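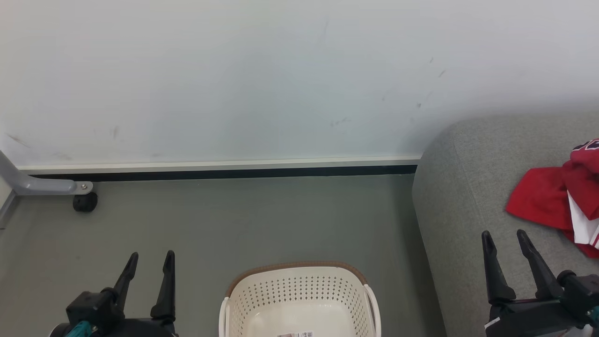
Ticket 462 - laundry pickup: planner times out on basket approach, arms freeze at pre-grasp
Opened by: Rokeya Karunaratne
Component: Bronik (motion planner), maybe Ilport (perception)
Priority: high
Status: fixed, pending merge

Summary
Task is pick the red garment off the sofa, drop it in the basket. Both arms get to pre-grasp and stop. No fault light, no e-stop. Planner returns NO_PATH after the full 10 s and the task server just sits there waiting.

Expected: right arm goes to the garment, left stays parked.
Got: neither arm moves. Have to kill the task by hand.

Setup
Bronik on the release branch, Ilport nightly from March, Cattaneo task server unchanged. Same calibration file as the last good run.

Log
[bronik] goal received: right_arm, target=garment_0
[bronik] start state valid: left_arm OK
[bronik] start state INVALID: right_arm finger link vs. octomap
[bronik] retry with start state nudge, 57 attempts
[bronik] NO_PATH (timeout 10.0)
[cattaneo] waiting on result...
[cattaneo] waiting on result...

09:40 RK
Restarted everything, same. Cleared the octomap by hand and it planned straight away, then failed on the next cycle once the map filled back in. So it's the map, not the goal.

10:15 RK
Dumped the map. There's a lump of occupied cells on the right gripper fingers. Self filter should be taking those out. Left side is clean. Sofa is directly behind the right gripper from the head camera so wondering if the depth is bleeding between the two. Left one only has floor behind it.

10:30 RK
Moved the sofa target out of the scene file, no change. Obviously. That's the goal, not the map. Need coffee.

10:55, reply from perception
Can you send the filter padding values for both arms? Also is the basket being segmented as one thing or several? The sides are full of small holes and we've had trouble with that sort of surface before, depth comes back patchy.

11:10 RK
Padding left 0.02, right 0.00. Well there we go, maybe. Don't know who set that to zero. Checking the history.

Basket: comes through as several blobs, yes. 317 points on the rim and then next to nothing on the sides. Rim is fine, it's a solid brown band. Seperate problem I think but it will bite us at the drop stage.

11:25 RK
Found it. The right arm block in the config was copied from the Mutisow bench rig, where the filter is switched off on purpose. Key has the same name so it loads with no warning.

11:40 RK
Set right padding to 0.02 to match left. Restarted Bronik only.
[bronik] start state valid: left_arm OK
[bronik] start state valid: right_arm OK
[bronik] path found, right_arm
Arm moves. Garment grasp ok first go, second go it closed on the sofa fabric instead, but that's grasp scoring and there's already a ticket for it.

12:20 RK
Drop stage. Goes over the basket but the release height is wrong, it thinks the rim is a thin ring with no box under it. Workaround: fit a box to the rim points and fill down to the floor plane. Two side handles stick out past the box so I padded it sideways as well. Ugly but works.

12:35, reply from perception
Fine as a stopgap. Please don't hard code the basket size.

12:40 RK
I hard coded the basket size. Will take it out tommorow.

Changes
- right arm self filter padding 0.00 to 0.02
- config loader now errors if a bench rig block is found in a robot config
- Cattaneo: treat NO_PATH as failed, don't wait forever
- temporary rim-to-box fit in Ilport, behind a flag, off by default

Still open
- proper basket model from patchy depth
- wall scuffs getting low confidence "object" labels in the nightly, harmless so far but noisy. Threshold?
- the nudge retry hides the real error. 57 tries and one line in the log. Should print the link name at warn level, not debug

Leaving this open until the loader change is reviewed. If you see NO_PATH on one arm only, check padding first before you touch anything else.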